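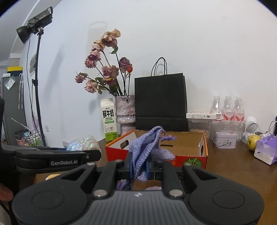 Purple drawstring pouch, cardboard box, something pink.

Moving update, because people keep asking and I keep answering with one word texts.

We are out of the old place. Mostly. Keys go back at the end of September and there's still a shelf in the bathroom I can't get off the wall. Stripped screw. I've tried the rubber band thing. I've tried swearing. Next is the drill, and then I guess a conversation with Valentin Hauser about his wall.

(He's been a decent landlord, for the record. Slow with the boiler, fast with everything else. Once drove over at eleven at night with a space heater under his arm and stayed for soup.)

Anyway. The movers. We went with Brukeo because they could do the date and the quote was $159 less than the other one, and I was ready to be annoyed, but they were great? Two guys and a van that looked too small and wasn't. The piano took seven minutes. I'd lost sleep over that piano. They did leave the couch legs behind so we had a floor couch for most of a week, which the dog thought was a wonderful change and I thought was murder on my knees. Legs have since been located. They were in the oven. I put them in the oven. No idea.

Packing — ok, so I did this badly and maybe you can do it less badly. I started with the kitchen. Do not start with the kitchen. You need the kitchen until the very last morning, and then you're drinking coffee out of a measuring cup and eating crackers over the sink. Start with the books, then the closet stuff, then all the soft things like scarves and the good blankets. Those can sit in boxes for a month and you won't miss them.

Also label the side of the box. I labeled the tops. Then we stacked them. Yes.

My system was supposed to be one color of tape per room, and it held up until I ran out of green, so the bedroom is green and also brown and also one box that just says HELP in marker. That one was cables. It is still cables. I've opened it twice and closed it again.

The new place is in Bakell, up the hill, 9 stops on the bus from work instead of two. I thought I'd hate it and I kind of love it. I read now! I got through half a library book in the first week. The bus goes past Gündoğdu, the bakery with the blue awning, and if I get off there and walk the rest I can have a sesame ring and a tea in hand and still be at my desk on time. If the line's short. It was not short this morning.

What I don't love: the light switch for the hall is inside the bathroom. The front door sticks when it rains. There's a smell in the cupboard under the stairs that I'd describe as old potato, I've had everything out of there and washed it down with vinegar and it's a bit better, or I'm used to it. Upstairs has a kid learning the trumpet. Same four notes. I catch myself humming them in the shower.

What I do love: a window over the sink. Finally. I've wanted one since forever and I stand there doing dishes that don't even need doing. You can see the water tower and a bit of somebody's plum tree.

Haven't met many neighbors yet. The woman across the landing brought over a jar of pickled peppers and told me which day the bins go out, and I forgot immediately and was too embarassed to ask again, so I just watch for when she does hers.

Still to do: curtains, that shelf, change of address for basically everything, find a dentist. Someone told me to try Pletatia, the secondhand furniture warehouse past the rail bridge, for a kitchen table. We're eating off the ironing board right now, which is fine for toast and bad for soup. If anybody has been, tell me if they deliver or if I need to borrow a car agian.

Ok, bus. More when the internet is hooked up, I'm writing this on my phone with one thumb.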